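4. Source attribution in celebrity engagement stories

4.1 Material

The corpus consists of 422 articles reporting that a film, television or music performer had become engaged to be married. Of these, 300 were published by Stirar and the rest by Gristari. Both are entertainment news sites that publish several times a day and make most of their archive open to readers. An article was kept if the engagement was the main news item and if it appeared within 30 days of the first report of the same engagement on either site. Later wedding coverage was left out, as were anniversary items and stories in which the engagement was mentioned only as background.

Article text was saved with Flelex, which stores the headline, the subheading, the body and the picture captions as separate fields. Figures are numbered as in the full paper. 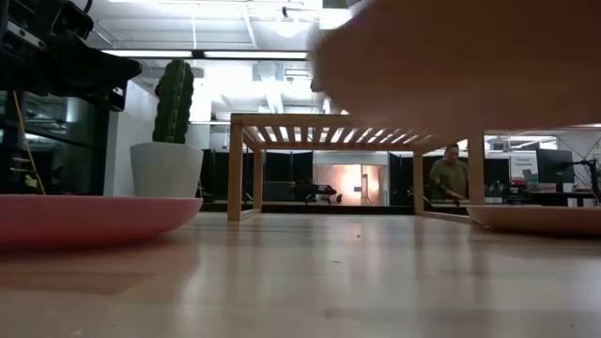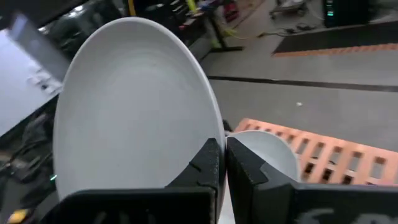 Figure 3. First: wooden tabletop with robot hardware close to the lens. Second: white plate held in a black gripper.

The separation of fields matters for the analysis that follows. In entertainment news the headline is often written by a different person from the body, and it may be rewritten several times during the first day. We worked from the version available at the time of saving and did not attempt to recover earlier ones. Where a page carried a visible correction note, the note was coded as part of the body.

4.2 Coding

Every statement of fact about the engagement was assigned one of five source types: the couple themselves, a named representative, an unnamed insider, another publication, or no source. A post on a performer's own social media account was coded as the couple themselves, even where the wording suggested that it had been prepared by staff. A statement given "exclusively" to the site was coded by the person who gave it; the word itself was recorded in a separate field.

The scheme is a revision of the Hsiao scheme, which treats representatives and unnamed insiders as one group. We split the group after a pilot reading in May. In the pilot, coders found that representatives tended to be quoted on dates and requests for privacy, while insiders were quoted on feelings, the ring and the reaction of relatives. Combining the two would have hidden this difference.

Two authors coded the corpus separately and then met to settle disagreements. Most disagreements concerned chains of attribution, in which Gristari reports that Stirar reports that a friend of the couple has confirmed the news. The rule adopted was to code the nearest link, so that such a statement counts as another publication. The original source, if given, was entered as a note and takes no part in the totals.

4.3 Results

In 49 of the 422 articles, the claim that an engagement had taken place carried no source anywhere in the headline or body. These articles are short. They tend to open with a sentence on the performer's current film or album, state the engagement as known, and move to a summary of earlier relationships. None of them was the first report of the engagement in question on its own site, which suggests that writers treated the news as settled once a sourced article was in the archive.

Unnamed insiders appear on both sites but do different work. On Stirar they are usually introduced in the second or third paragraph and are quoted directly, often at some length. On Gristari they are more often paraphrased, and the paraphrase is placed near the end, after material taken from public posts. The same engagement can therefore read as confirmed on one site and as rumored on the other, although both pages rest on similar evidence.

Headlines are less cautious than the articles beneath them. A body text that says a couple "are said to be" engaged will often sit under a headline that says they are engaged. The reverse pattern is rare -- where it occurs, the headline takes the form of a question and the answer is given in the first line. Subheadings fall between the two. They are the preferred place for the words "source" and "insider", and on Gristari they are the only place where those words are used with any regularity.

Picture captions were coded under the same rules. Most make no claim about the engagement and simply give an event and a place. When a caption does make such a claim, it nearly always concerns the ring. A ring shown on a hand at a premiere is described as an engagement ring in the caption even when the body text calls it only "a ring on that finger". Captions of this kind were coded as having no source.

4.4 Denials

Denials form a small group and are handled unevenly. When a representative denied the engagement, Stirar usually updated the existing page, placing the denial above the original text. Gristari more often published a second article and left the first unchanged. A reader who arrives at the first article through a search page will not see the denial unless a link has been added, and links between the two pages were not supplied in a consistent way.

We did not treat a denial as evidence that the first report was false. Several denied engagements were later announced by the couples themselves. For the same reason, no article in the corpus was coded as accurate or inaccurate. The scheme measures what the reader is told about where a claim came from, and goes no further.

4.5 Limits

Two sites cannot stand for entertainment news as a whole, and both publish in English for a mainly American readership. Paid newsletters and video segments were not included. Deleted pages are also missing, and it is likely that some of the weakest reports are among them. A wider sample would need to save pages within hours of publication, and to keep each version of the headline. The next section applies the same coding to reports of separations, where named representatives play a larger part.

Filed under: Media Studies > Entertainment Journalism > Working Papers

Related papers
Reading the Red Carpet: Caption Style at Awards Shows
"A Friend Tells Us": Insider Quotes in Television Gossip
How Baby News Is Announced, and by Whom
Apologies by Publicist: A Study of Form

Comments

Marius Rusu
The rule on chains of attribution seems right to me, but I would like to see the notes field published. The original source is the part most people will want.

Felicidad Catacutan
Did you look at who writes the captions? At the magazine where I worked they came from the picture desk, and the writer often saw them only after the page was live.

Svend Brynjólfsdóttir
Section 4.4 could be a paper of its own. Is the coding sheet available anywhere?

Aileen Espiritu
I teach a class on celebrity news and my students argued over whether a staff-written post should count as the couple. They were split. I would have coded it as a representative.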